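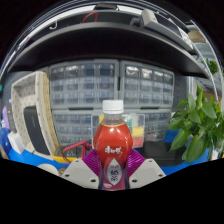

Returning Empties: Bottle Sorting Habits in Two Halls of Residence

Student project report, Department of Geography and Planning
Authors: Ailbhe Ní Mhurchú and Timothée Coste
Last updated: December

1. Background

The Bruvoscombe campus has two halls of residence, Hanrahan House and Midavura Court. Both are served by the same waste contractor and both have mixed recycling bins on every landing. In the previous academic year the Estates Office noted that a large share of the bottles collected from the halls could not be recycled, as they had gone into general waste or still held liquid. The present project set out to establish which bottles residents throw away, where they put them, and whether a change in bin labels would alter the result.

2. Method

The study ran for one term. Bags from both halls were opened each Tuesday in the yard behind Hanrahan House, and every bottle was recorded by material, by size and by the bin from which it came. In the second half of the term, new labels were fixed to the bins in Midavura Court only. The labels used plain wording agreed with the contractor. Hanrahan House kept its existing labels and served as the comparison.

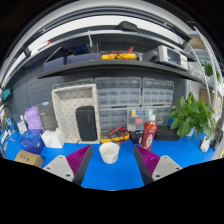
Residents of both halls were also invited to complete a short questionnaire on their kitchen habits. It asked who usually empties the shared bin, whether bottles are rinsed, and whether caps are left on. A total of 67 residents replied.

3. Findings

Across the term 2,013 bottles were recorded. Drinks bottles were the largest group in both halls, followed by sauces and cooking oil. Sauce bottles were the most likely to be found in general waste. Several respondents wrote that they did not know whether a bottle with sauce left in it could be recycled at all, and so chose the general bin.

Sorting improved in Midavura Court after the labels were changed, chiefly for drinks bottles. Little change was seen for sauces and oil. Hanrahan House showed no clear trend.

4. Limits of the study

Bags which had split in the yard were left out. The questionnaire was answered mostly by first-year residents, and its results should be read with that in mind.

5. Recommendations

The authors recommend that the new labels be extended to Hanrahan House and that advice on rinsing be placed beside kitchen sinks.

Related reports
Food Waste in Shared Kitchens
Water Use at Hanrahan House
Cycle Storage at Bruvoscombe: A Survey

Contact the Department Office | Copyright Department of Geography and Planning | Back to top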